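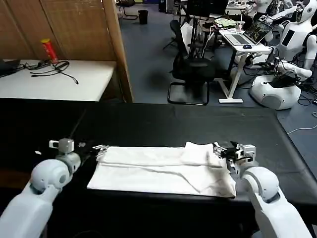
New code of practice for two-armed robots takes effect at Mivisach

Tue 9 January

The Mivisach centre has adopted a written code of practice for all work carried out with two-armed robots at table height, including the handling of cloth and other soft goods. The code applies to staff, visiting researchers and contractors, and replaces the separate guidance notes previously kept by each laboratory.

The document runs to 33 clauses. It sets out who may start and stop an arm, how cables are to be routed near a work surface, and which items may be left on neighbouring desks while a task is under way. Open drinks must be kept off any table on which an arm is mounted or within its reach. Floor cables that cross a walkway are to be covered or moved before a session begins.

A section on fabric was added after comments received in August. It requires that grip force be set for the material in use and entered in the session log, and that a cloth held by one gripper be released before anyone reaches across the table. Operators must also record any failed grasp, including those corrected without stopping the arm.

"Folding a towel is slow work for a machine and it is easy to lean in and help," said Bríd Ó Flaithearta, head of safety at Mivisach. "The code asks people to stop the arms first, every time."

The drafting group reviewed 1,805 log entries from Mivisach and its partner site at Prirkeck. Lorcan Dolan, who chaired the group, said that most of the entries concerned poor record keeping and that the new log form had been shortened as a result.

All operators are required to complete a training session lasting roughly 3 hours before they next use the equipment. Sessions will be led by Benedita Marinho and may be booked through the Rafferty building reception. Operators based at Prirkeck will be trained on their own site.

Copies of the code are available from the safety office. Questions on individual clauses should be sent to Hamish Pringle.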